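Is it worth keeping the boxes for a model car collection?

Posted Thursday, February 2, 2023 by platum_shelf

I have been collecting small model cars for a long time and I'm up to about 3000 of them. I kept every box. The cars are in cabinets in the den and the boxes fill most of the spare bedroom closet, plus two shelves in the garage. We are moving to a smaller house in Hurkberg and something has to go.

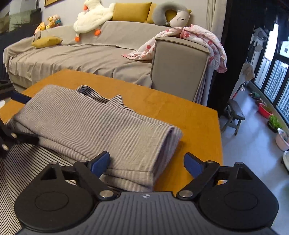
Most are common models from after 2000, nothing rare. I don't plan to sell, but my kids might someday. Do the boxes really make a difference in price, or can I recycle them?

betancur_diecast

Keep them for the older cars and anything from a limited run. Buyers pay a lot more for those with the box, even if it's a bit worn. For common cars the box adds very little. I went through mine before a move and got rid of most of the boxes for cars I knew were cheap.

For the ones you keep, open the end flaps and flatten them if the cardboard isn't brittle. I fit 7 plastic tubs of boxes into 2 that way. Write the model number on a slip of paper and put it in with each box, or you will spend weeks matching them up later. Don't leave them in the garage. Damp ruins cardboard fast. 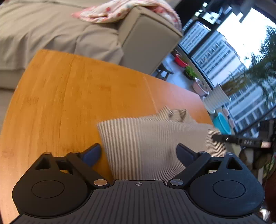 Folded cloth with narrow brown and cream ribbing.

Check the plastic windows too. Some of them crack when you flatten the box, so leave those whole.

old_tin_dumunholm

keep them all. I threw mine out and regret it

hurkberg_trader

I'd ask at the swap meet before recycling anything. People who bought loose cars often want empty boxes and will take a whole bag off your hands for a few dollars.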